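Writing this on my lunch, so excuse the state of it. Soup in one hand. Well, not literally.

A few of you asked after my last post whether the kitchen arm has put anyone out of a job at our place. Short answer: no. Longer answer is below, and it's messier, and I've changed my mind twice while drafting it.

Background for anyone new. I do front desk and general everything at Jundberg, one floor, 70 desks, fewer people than that on a normal day. Part of general everything has always been the kitchen. Coffee, pods, bins, cups, wiping. It was never in my job description, it just stuck to me, the way these things do. I worked it out in December and it was 30 minutes every morning and then little bits all day long. Then came the Urnach project and the arm, and now a chunk of that is the arm's. Or is meant to be.

It does pods. It does the compost lid. It shifts cups, tidies up the small stuff, and it's learning the jar. That's the list. When people hear "kitchen robot" they think of dinner. No dinner.

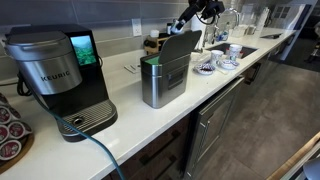
Anyway, what changed first was where things live. Before, everything on that counter was wherever the last person dropped it, and we all managed, becuase people are good at looking. Now there are places. The bin has a place. The pods have a place. Patricio Cifuentes, who runs the project on our side, went round in the first week asking very politely if we could all stop putting the towels by the kettle point, and you'd have thought he'd asked for a kidney.

I got more annoyed than I expected to. I'm the one who'd been asking people to put things back for years! With little signs! And no one listened, and then the arm turns up and there's a whole meeting about it. Bit galling. I said so to Patricio and he laughed and then looked guilty, and then he put my old list of "where stuff goes" into the actual setup notes with my name on it. Fair enough. I was still cross until about three.

So that's one thing I didn't see coming. The stuff you know about a room, the boring stuff, turns out to be worth something once a machine needs it. Which lids stick. How full the compost can get before the liner slips down. Who leaves packets out (I'm not naming you, you know). I'd never written any of it down. Ended up filling most of a notebook.

Second thing. Mess.

The coffee grounds have been the hardest part, and I'm including the weeks when the wifi was down. Pods are easy-ish, they're a solid thing, you pick one up and it's the same shape as the last one. Grounds go everywhere. Get a small pile on a plate and you've got crumbs next to the plate as well, and then they're on your sleeve. I can clear that up in one wipe without thinking. Took me ages to explain to anyone what I was even doing. You sort of cup your hand? You go towards the edge? I don't know, I just do it. 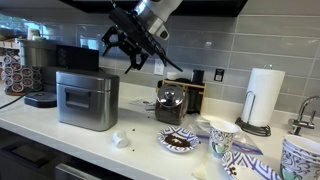
And while it's learning there's more to clean, not less. Worth saying plainly as the office newsletter skipped that bit. On a jar morning I'm wiping down as much as I ever did, more some days. Gautier, the firm that supplies our coffee, asked if we wanted to up the order. I said give it a month.

Patricio's line is that it's a dip before it gets better. Might be right. He's got a chart. I've got a cloth.

What I will say is that nobody upstairs pretended the time was saved when it wasn't, which has happened to me in other jobs. At my old place, Rellex, they put in a self check-in screen for visitors and cut the desk hours on the day it went live. Not the month after, the same day. Screen didn't work with hyphens. I spent that whole spring standing next to it typing in people's names for them, on fewer hours, being told how much easier things were now. So I came to the arm with a fair bit of baggage and I'd rather own up to that.

This time I asked for it in writing. If the kitchen time goes down, my hours don't. I'd tell anyone to ask the same, and to ask early, before the thing's plugged in and everybody's excited. My manager was fine about it — a bit surprised I think, but fine. It's three lines in an email. I've got it printed out.

Third thing, people. This is the one I go back and forth on.

The kitchen was where I found out what was going on. You're stood there sorting the pods and someone comes in and you get the lot: the new baby, the landlord, who's applying for what. Half of doing the desk well is knowing that sort of thing. When the arm has its slot in the morning folk don't hang about in the same way. They get their drink and go, or they stop and watch the arm, and when they're watching it they aren't talking to me. For the first couple of weeks it was like having a telly on in there.

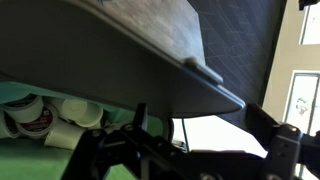 It's wearing off now. People have started talking over it, like you would with a dishwasher running. Someone told me a very long story about a boundary fence last week and neither of us looked round once. I was weirdly pleased.

But I did have to go and make up the difference. I walk the floor now, mid-morning, no real reason, just going round. Some of the time I got back goes on that. It feels like skiving and I don't think it is. I've heard about two problems with the lift and one person wanting to leave, and I'd not have heard any of it from the desk.

And there's the cleaners. They come in at 6 and nobody had asked them a thing. Not one question, and they're the ones who know the counter after me, or before me really. I brought it up and to be fair it got sorted, there's a sheet on the cupboard door now saying what can be moved and what can't, and they've got a number to ring. Should of been done on day one. If you're doing something like this at your work, go and find whoever's in before you and after you. It's always them who get the surprise.

Small bits people asked about, quickly:

- Is it loud? No. Quieter than the blender, which I'd happily retire.
- Do I have to stand with it? Someone does when it's running. Sometimes that's me. I've had training, a morning of it, and there's a stop button and I've pressed it twice. Once was my elbow.
- Do I get paid more? Not yet. Asked. I'm down for a review, and "looks after the arm" is going in as a real duty with real words, which is more than the kitchen ever got.
- Does it have a name? There were suggestions. No.
- Does it make better coffee? It's the same coffee. The machine makes the coffee!

One number, as Patricio will read this and sulk otherwise: 251 pods moved last month. He was very proud. I asked how many I'd moved in the month before and there was a bit of a silence, as no one had ever counted mine. I'm not having a go. It's just funny what gets counted once there's a log for it.

I don't hate it. Might as well say. On a good morning I come in, pods are where they should be, compost's shut, and I can sit and do the post with a clear head before the phones start. I'd forgotten what that was like. On a bad one I'm picking bits out of the counter edge with a cocktail stick and thinking dark thoughts.

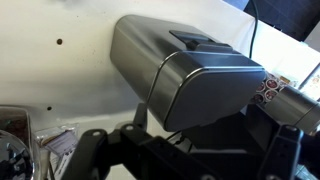
## Next time

Going to write up the notebook properly, the where-things-go part and the bit about lids, a couple of you wanted it for your own places. Also the review, if it's happened. If you've been through something like this at work and got your hours protected (or didn't), leave a comment, I do read them, just slowly.

Right, phone's going. Soup's cold.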